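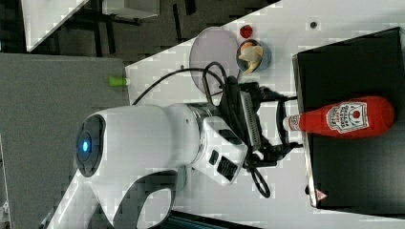
Vol. 16, p. 1000

3.2 Gathering the demonstrations

We would like to spend a little time on how the demonstrations were given, as we have often wished, when reading the work of others, that they had lingered over this part. Every demonstration in the Zusano kitchen set was given by a person who wanted the arm to do one small household thing, such as setting a bottle down or putting a piece of food in a bowl. In the first weeks Pao-chu Wu and Petrică Hodoroagă taught by hand, holding the wrist and walking the arm through the motion, much as one might guide a child's hand around a letter of the alphabet. It is a friendly way to teach, and newcomers took to it within minutes, but the teacher's own hands and sleeves kept wandering into the camera views, and long reaches were tiring.

From August onward we moved to remote control. The teacher sits at a small leader arm of the same proportions, which we call Wulov, and whatever the leader does the larger arm copies. We collected 2000 demonstrations this way, given by 4 teachers who took turns, and we are very grateful for their patience — Marlene Aguiar in particular stayed at the leader arm long after the rest of us had gone off in search of lunch.

The kitchen table was kept simple on purpose. We chose things that people know from their own homes and that differ in what they ask of the fingers: a mug has to be met at its handle or its rim, a flat plate gives very little to hold, and a squeeze bottle can be taken at the body or the neck. Teachers were free to move the things between demonstrations, and we asked them only to leave the arm a fair chance of reaching each one. Figure 4 shows one such arrangement, with the ketchup bottle lying on top of the toaster oven, a place that calls for a higher approach than anything set on the table itself.

Figure 4. Kitchen table from above, with plate, bowl, mug, colander and toaster oven. 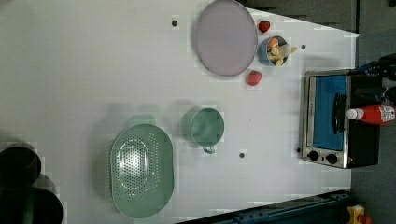
3.3 What the wrist camera adds

A camera on the wrist sees what the teacher is most anxious about, namely the last stretch between the fingers and the thing they are after.
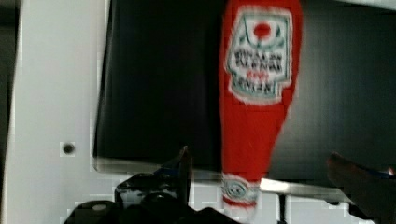
Teaching by remote control takes away the sense of touch, and our teachers told us again and again that they made up for it with their eyes. Mafalda Teixeira liked to keep the wrist view large on her screen and the overhead view small beside it. Fast motions have a cost, though. With the bottle neck down between the two fingers, the lettering on its label is smeared past reading, while its red outline still stands out well against the dark surface behind. We therefore asked the teachers to judge by outline and color, and to leave the print alone. Raluca Bucur, who prepared the recordings in Bragança, kept the blurred views in the set, and we trained on them along with the sharp ones. The way each recording was divided into shorter motions is described in Section 3.4.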